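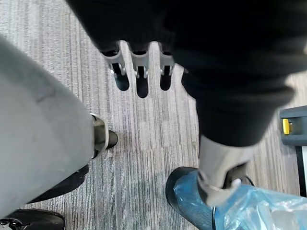 Gray striped carpet tile, with the seam just visible.

Wax, Brass and Coffee: Keeping a Church Presentable

Jodutcombe Parish Pages > Around the Building

A candlelight service is a beautiful thing, and you will be scraping it off the floor until Lent. What follows has been learned the slow way, mostly in November, when we get the candles out and remember what they do.

Wax on carpet

Leave it alone until it is hard. Everyone's instinct is to dab at it with a paper napkin while it is soft, and this turns a spot the size of a dime into one the size of a pancake. Put a bag of ice on it for 14 minutes or so, then break it up with the edge of an old hymnal-sized piece of cardboard or a dull butter knife. Vacuum the crumbs.

For whatever is left, lay down a plain brown paper bag (no printing, unless you would like the name of the grocery store in the narthex forever) and pass a warm iron over it. Low heat, no steam. Move to a clean patch of paper each time. Carpet tile can melt, so try it first on a spare or somewhere behind the piano.

If you have carpet tiles, mark the spares as spares and write down where you put them. We bought 40 and have found six.

Wax on altar linens

Freeze the cloth, flake off the wax, then press between paper as for carpet. Wash afterward in the hottest water the label allows. Colored candles leave dye, and the red ones from Lūse leave it with real conviction. A little rubbing alcohol on a white rag will lift most of it if you blot. Rubbing makes it pink and larger.
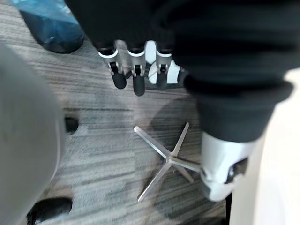 Brass

Check for lacquer before you polish. Lacquered brass needs a damp cloth and nothing else. Bare brass can have a paste polish such as Gromeo, put on thin and buffed before it dries white in the engraving. If it has already dried white in the engraving, a soft toothbrush and patience. Wear gloves, or your fingerprints will greet the congregation from the offering plates.

The coffee urn

Our Drolon holds 68 cups and tastes of every one it has ever made. To clean it, fill it halfway with water, add two cups of white vinegar, run it through, and let it sit for an hour. Drain it through the spigot. Run plain water twice. Take the spigot apart while you're at it, and do this on a full stomach.

Tape a note on the lid saying there is vinegar inside. We once skipped the note – attendance at coffee hour dipped the following week.

Musty hymnals

Stand them open in a dry room with a fan going, then shut them in a lidded bin with a dish of baking soda for a few days. We did all 379 this way in batches. Remove old bulletins, cough drops and grocery lists first. The lists go in the lost and found.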